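Open day snaps, Skolau workshop, April 2025

Quick post before I lose the notes. Went along to the open day at Skolau with a few from work, spent most of the afternoon at the robot benches and not enough at the sandwich table. Gilles Carré showed us through. He talks fast and I write slow, so check anything that matters with him.

Phones were the theme this year. Putting them on stands, taking them off stands. Sounds like nothing. Stood there for ages watching.

## Up close at the gripper

Lavender case, held upright between the black fingers. View from the wrist camera, so you get a good look at the wear on the gripper too. Another phone up near the top, pink case.
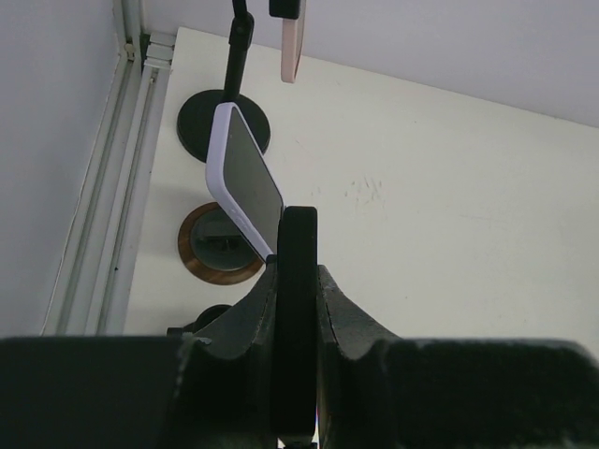

## The two-arm bench

Same enclosure, whole thing this time. White arms, purple cables everywhere (someone asked if you can order other colours, Gilles said ask Bruris). Right arm has a black phone upright in the gripper. One more on its stand at the back left, and one face down on the table under the left arm.
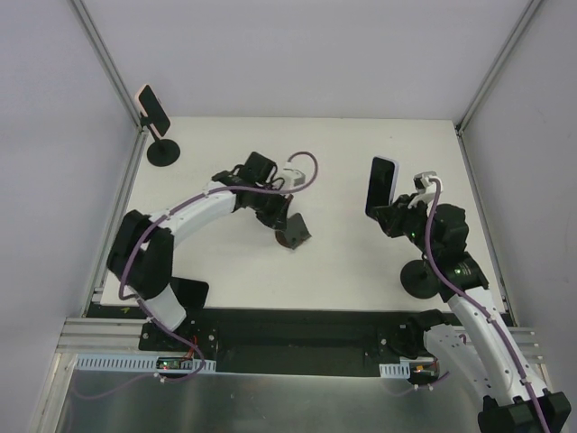 Gilles reckons the hard bit is the stand, because the phone has to line up with it and a small error at the wrist is a big one by the time you get to the far end of the phone. They did 700 tries in the run-up to the open day and he's got every one of them logged in a spreadsheet. Wouldn't say how many were good ones. Big grin though.

Other bits I scribbled down:

- Leclerc had the table by the door, brochures and pens. Pens were decent.
- Famance talk was on at 3, standing room only, I missed the first half. Slides are meant to be going up on the Skolau page at some point.
- Kids' corner had a little arm you could drive with a joystick. Line was 9 deep so no go.
- Parking out back is gravel and mostly puddle. Wear boots.

Next one is in December, smaller, bookings only. Gilles says teh list isn't open yet but to email the front desk and they'll hang on to your name. If anyone from our lot wants to share a ride let me know, I've got room for 3 and a fair bit of gear.

More photos to come once I've sorted them, most of mine are of the backs of peoples heads.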